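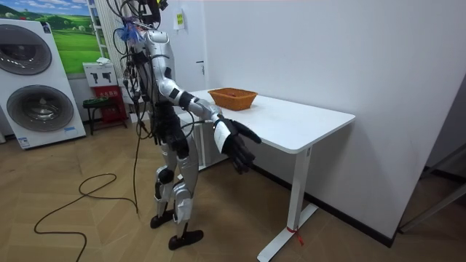

Side table (white, standing height)

A side table, the way I use the term in this wiki, is any plain table you push up against a wall and then don't really sit at. Mine is tall, white and rectangular, and I've gotten weirdly fond of the type! People call them standing desks, serving tables, hall tables, whatever the store felt like printing on the box that week.

Name and types

In the Nullholm catalog the whole family was sold as "wall tables," and I still slip and say that. Gretlow split them into 2 groups, fixed and adjustable. The fixed ones are lighter to drag around. The adjustable ones ride on column legs with long flat foot bars at the bottom (watch your toes, I mean it), and they usually weigh a ton. Cristóvão Azevedo, who edits the shelving pages on this site, files both under desks. I don't, and we've been going back and forth on the talk page since June.

What goes on it

Mostly a basket. A shallow woven one with flared sides is the classic choice, and I like it at the back corner so the front edge stays free for setting things down. Fruit is the other regular. An apple left near the edge will get picked up and eaten, while one in the bottom of a deep bowl gets forgotten till it's soft.

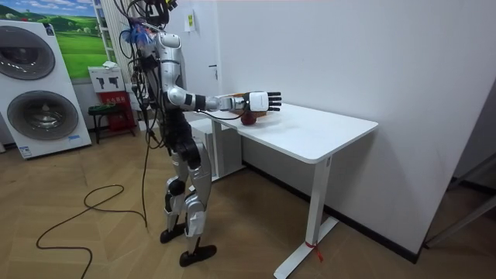
Reaching across the near corner of a white table against a plain wall.

Height

I like the top at a height where I can reach over it without stooping. Saqib Dhanial wrote in to say he prefers his around 4 inches lower for kneading dough, and fair enough, he's the one doing the kneading. The Sosurura guide just says "elbow height," and that's worked fine for me.

Care

White tops show everything, tea rings especially. I wipe mine with a damp cloth and a drop of dish soap, then dry it right away. Skip the scouring pads! They leave dull patches that catch the light forever after.

See also: Hall bench; Fruit basket; Lobo trestle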